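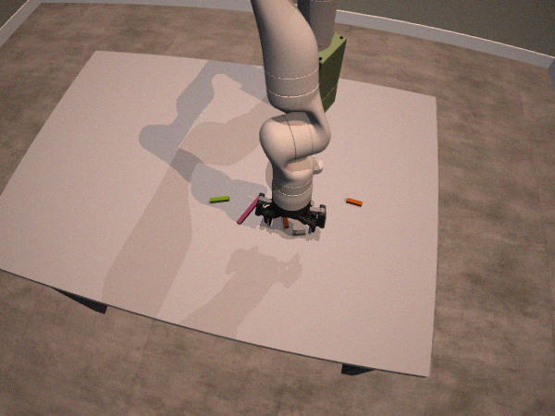

Robot arm over the table, simulated view.

Notes on the county line, Oct 16, 2023

I finally sat down with the boundary description for Clasville County. The western line follows the Arango River for 39 miles, then leaves the water and runs due north to the state border. Most printed maps draw the river part as a smooth curve. The legal text follows the old main channel, and the river has moved since that text was written.

Senthil Iyer sent me scans of two survey sheets. The older one puts the town of Musholm on the east bank. The newer one has the same streets on the west bank, still inside the county — the line did not move with the water.
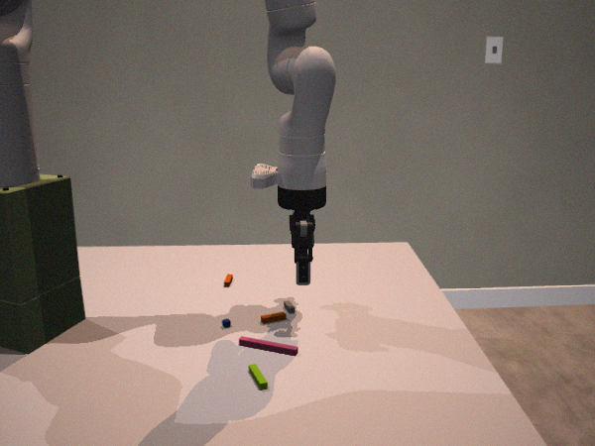 Same arm, with the wall behind.

Elevation is a smaller problem. The county page gives 146 feet for Musholm, and the road sign says 150. I use the county figure in my tables. Janka Procházka asked whether the nine islands below the bridge belong to Clasville. Six do. The other three lie west of the old channel and go to the neighboring county, which lists them under one parcel number.
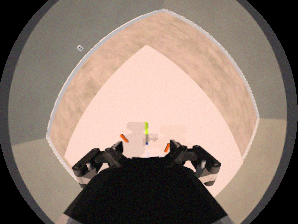

Still to check

The north corner marker. Yesenia Pacheco has a 50-foot tape and a copy of the field notes, and we plan to look for it in December, when the brush is down.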